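Print this page | E-mail this page
December

Closing Partly Open Drawers from Head-Camera Views: Student Project Report

Summary of method

The Trotance project asked whether a policy trained on short demonstrations could close drawers left at different depths. Earlier work by the Winotville student group had treated each drawer as either open or closed. We recorded 2000 demonstrations in the Pärn laboratory, of which 1804 were kept after review. The others were set aside for dropped video or incomplete joint data.

Each trial began with all three drawers ajar and household items left on the cabinet top. The policy received no drawer labels – only the head view and the arm state. We held back 472 of the retained demonstrations for evaluation.

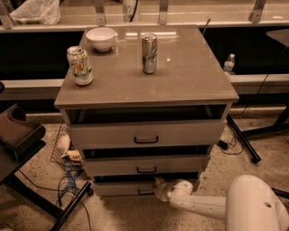

By the Broller Project Group, Winotville

The bottom drawer was the hardest case. With the gripper at its lower left corner, the arm hid part of the handle from the head view, and errors in estimated depth were larger than for the upper two drawers. Adding a wrist view reduced these errors in 5 of the test conditions – the remaining conditions showed no clear change.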